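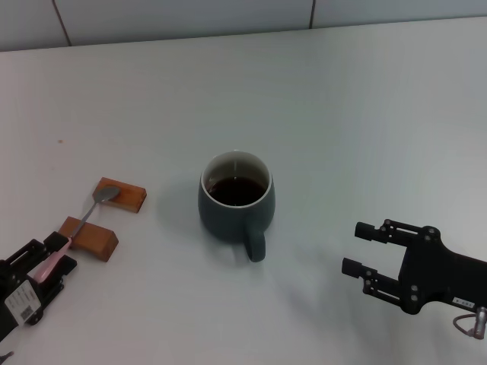

Urnum, May 4, 2026

Coffee goes sour in dark mug??

Same beans, same grinder, and for 2 weeks every cup tastes sour by the time I'm halfway down. Fresh is fine. Water is from the tap. Any ideas

Oltell
grind finer – sounds underextracted. Sour shows up more as it cools, so you might just be drinking slower. Also check teh water is hot enough.

prumamico20
had this in September, it was old scale in the kettle. Descaled, rinsed twice, fine after.

bermúdez3651
drink it faster lol. or try a darker roast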